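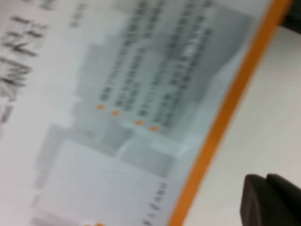
Trakden's wrist camera over a printed page, with one finger just off the orange edge.

Search this site Go

About Brurnance
Posted in June by Kelly Damasceno

Hi, I'm Kelly! I started Brurnance, I still answer most of the email, and if you've ever called us before nine in the morning you've probably talked to me with my mouth full. We make a kit called Trakden. It's a two-finger gripper with a small camera up at the wrist, plus the software and the week of fussing it takes to get the thing doing useful work on your desk or counter. You bring the arm (or we rent you one), and you bring the pile of stuff that needs handling.

The stuff is mostly paper. Brochures, booklets, flat cards, thin boxes with something printed down the side. I know that sounds like a narrow thing to build a company around, and my brother-in-law has told me so at two Thanksgivings in a row, but have you ever watched a robot arm try to pick up a leaflet? It's painful. Leaflets lie flat, they slide, they stick to each other, and the glossy ones bounce light straight back into the camera. A coffee mug is a gift by comparison.

How it got going

I used to work in the back room of a place that sent out sample packs. You got a sheet with a list on it and you went down the list: one booklet, two cards, one box, into the envelope, next. I did that for a couple of winters and I didn't hate it, but my hands did. When I went back to school I ended up in a lab that had an old arm bolted to a bench, and the first thing I tried to make it do was my old job. It tore a lot of booklets. I still have one in a drawer, with a neat bite out of the corner.

Clodagh Noonan was two benches over, working on something much more respectable with lenses. She got tired of hearing the paper rip and came over to ask why my camera was up on a pole on the far side of the table. I said because that's where the pole was. She moved it to the wrist that afternoon, and we've been in business together pretty much ever since.

Clodagh runs everything to do with seeing. I run everything to do with holding, and the invoices. There are seven of us now, all in one long room above a tile shop, and on Friday everyone stops at three and whoever's turn it is brings in the worst printed thing they found that week so we can see what Trakden makes of it. Menus with foil lettering were a low point.

What the kit does

The camera rides along with the fingers, so it gets very close to whatever it's about to pick up. That's great for finding an edge. It's less great for reading, because once you're that near and moving, small type turns to gray fuzz and big type turns to black fuzz. We spent a long while trying to beat that and then we mostly quit trying. Trakden looks for the large, plain things first: where the sheet ends and the table starts, a colored strip along a border, a row of dots, a block of solid color. Those hold up pretty well when everything else smears. If a customer needs a title read, the arm stops, backs off a bit, takes a still and then goes back in.

It took me ages to be okay with that! I wanted it to read on the move like a person does. Clodagh pointed out that I don't read on the move either, I stop and squint, and she had me there.

It also means we don't much care what language your stuff is in. A good share of what people send us to try is printed in scripts that none of us on the team can read, and for finding and lifting it makes no difference at all. It does matter for the sorting step, so tell us early on if you need one.

The harder half of the work is clutter. One sheet on a clean white table is a nice demo, and we do it for visitors, but real desks have things leaning on other things.
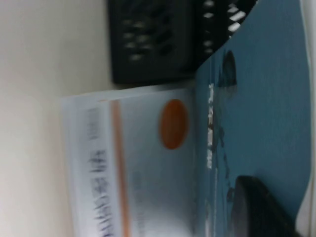 When a card overlaps a box, the arm has to decide which one it's dealing with before it closes the fingers, and a wrong guess means it drags both. Trakden goes for whatever is on top and nearest, lifts it clear, and looks again from scratch. It's slower than planning the whole pile in one go. We tried planning the whole pile in one go, for most of a spring, and the plan was out of date the second anything shifted.

Dark things with holes in them, mesh organizers and grilles and that sort of thing, used to give us fits, too. Every little slot has an edge, and the early software thought each one was a sheet of paper it could have. You'd see the arm set off with great confidence toward a pencil holder. The version we ship today gets told at setup what's furniture and what's fair game, and you can do that part yourself by pointing and clicking.

What it doesn't do

I'd like you to know this before you write to us. It doesn't fold. It doesn't open booklets or turn pages, although people ask constantly and Clodagh has a notebook of ideas about it. It's not fast: a person who knows the shelf will beat it easily over ten minutes, and the arm only starts to look good when the person wants to go home. Very thin single sheets (think tissue, or receipts) are still hit and miss, and if that's your whole pile I'll tell you to hold off.

It also needs steady light. You don't need fancy lamps, just don't put it beside the window with the blinds that open and close by themselves. We had a customer with those blinds.

Who uses it

Our longest-running customer is Dantas, a supplier of printed inserts. They keep 2,758 different items on their shelves and a lot of those look nearly the same from a foot away. They use Trakden for the returns table, where everything comes back jumbled and somebody has to put like with like. They were patient with us through a very bumpy first month, and a bunch of the setup screens are the way they are because their evening crew told us, in fairly strong words, what was wrong with the old ones.

Then there's Lelex, who make the arm we rent out. They're a small outfit as well and they pick up the phone, and that's most of why we went with them. If you own a different arm, ask. The mounting plate fits more of them than you'd expect, and I can usually tell from a photo of the wrist.

How it works if you want one

You mail us a box of your stuff. Really, just fill a box, and please include the annoying things, the curled ones and the ones with the sticky label half off. We run it all on our bench and send back the video and a plain list of what picked up well and what didn't. There's no charge for that.

If you like what you see, the rental is $480 a month for the kit, with the arm extra. The first stretch is four weeks, and one of us comes out for setup and stays until your people are comfortable restarting it without us. After that you can keep going month to month, buy it outright, or send it back. Some folks do send it back, and a few of them have come around again later with a different pile.

Spare finger pads come in the case. They wear, mostly at the tip, and they peel off and press on. Wipe them with a damp cloth when they get dusty, because dusty pads slide on gloss and then you'll think the software's gone wrong and you'll call me, and I'll ask if you wiped the pads.

Come and see it

We like visitors. Write ahead so there's a free bench, and bring something flat in your bag if you want to try and stump it. The stairs are steep and the door sticks, so give it a good shove. The coffee's decent now that Clodagh picked the machine.

We're also looking for another person on the holding side, someone handy who doesn't mind doing the same pick all afternoon while changing one small thing at a time. No degree needed. Tell me about something you fixed.

Talk soon!
Kelly

Contact Brurnance | Copyright Brurnance, all rights reserved | Back to top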